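Gulitz slider storage bags, medium: review

The Gulitz slider bag was assessed for use in the craft store, where beads and other small loose materials are issued daily and returned at the end of each session. A pack of 16 was obtained through Laing, our usual supplier, and kept in use throughout October. The Ekov press-seal bag, which the store has stocked for several years, served as the comparison.

The Gulitz bag closes with a slider. Younger members found this easier to manage than the Ekov seal, which has to be pressed along its full length and is often left open at one corner. The film is thin and creases readily, but contents can be identified without opening the bag. One bag was filled with 900 beads and carried between rooms for the whole month – it did not split.

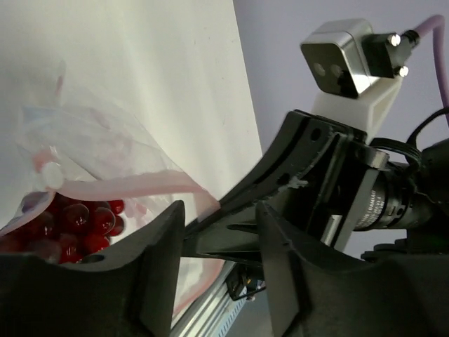 Two reservations should be recorded. The bag does not stand up unaided, so filling it is easier with a second person or a wide funnel. The slider can also be pulled past the end of the track if handled roughly, and refitting it takes some patience.

The bags are recommended for beads, buttons and similar items. For heavier goods the Vundov rigid tub remains the better choice.

Reviewed by Angelica Talavera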